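Search this site Enter keywords Go

Sokol laptop stand review

5th December
By Hendrik Lambrechts

I bought the Sokol to replace a pile of cookbooks. It cost 80 dollars, 20 more than the Povosach, and it folds flat enough for a backpack.

The hinges are stiff and need both hands. Once set, it doesn't bounce when I type. The rubber feet left grey marks on my desk, but they wiped off with dish soap. Colour choice is black or silver.

I'd buy it again for home. For travel I'd still take the lighter Idow.

Score: 80 out of 100

A laptop open on a white table
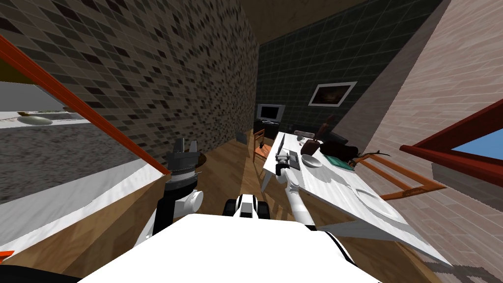

Recent reviews
Unia desk lamp
Povosach folding stand
Idow travel stand, after 10 months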